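October 1, 2022
By Han-gyeol So

Print this page
E-mail this thread

1. Our allotment site in Sutstead has put the water meter reading on the noticeboard again. We used 800 cubic metres this season. The bill comes out of everyone's rent, so I've been trying to use less on my own plot. A few notes on what I did.

2. I have a half plot at the lower end, next to the hedge. The soil is heavy clay. It holds water well until June and then cracks. Most of what I read about watering was written for sandy soil and didn't help me much.

3. The first change was mulch. I started in February, when the ground was still damp, and put down old straw and leaf mould. The bed with beans had a thick layer. The onions had none, as they rot off if they're kept too wet at the neck.

4. The bean bed went nine days between waterings in July. The bed beside it, with no mulch, needed doing every three or four. Slugs were worse under the straw. I lost a row of lettuce to them and resowed in August.

5. The second change was a water butt on the shed. It holds 200 litres. The shed roof is small, so it fills slowly, and it was empty for most of the dry spell. I'd still buy it again. It filled in one night when the weather broke.

6. The butt came from Choo, the hardware shop by the station. The downpipe kit was sold separately and the clip was the wrong width for my gutter. They swapped it without a receipt.

7. I tried a drip hose from Flunow on the tomatoes. It runs off the butt, so the pressure is low, and the far end of the row got less than the near end. I raised the butt on 2 courses of brick and that helped. The last plant was still the smallest.

8. Timing made more difference than I expected. I used to go down after work, when the paths were still warm. From July I went before seven in the morning. I also stopped giving everything a little each day and gave each bed a proper soak instead.

9. Total for my plot: 133 cans from the tap, going by the tally in my notebook. I didn't keep a tally last year, so I can't say how much of a drop it is. My neighbour on the next half plot thinks she used far more, but she grows pumpkins.
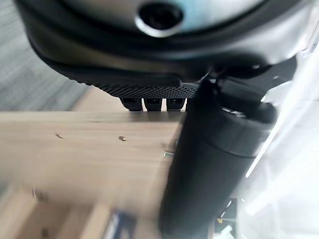

10. What should you do first if you only have one free weekend? Mulch the thirstiest bed straight after heavy rain, and leave the butt and the hose for later.

11. The Vultance potatoes did well with no watering after the flowers dropped. A bit of scab on the skins. I'll grow them again, two rows next time.

12. Garlic goes in next, where the beans were. I've left the roots in and cut the tops off for the compost. If anyone in Sutstead wants straw, I have most of a bale left by the shed.

Get new threads by e-mail. Sign up for the newsletter. You can unsubscribe at any time.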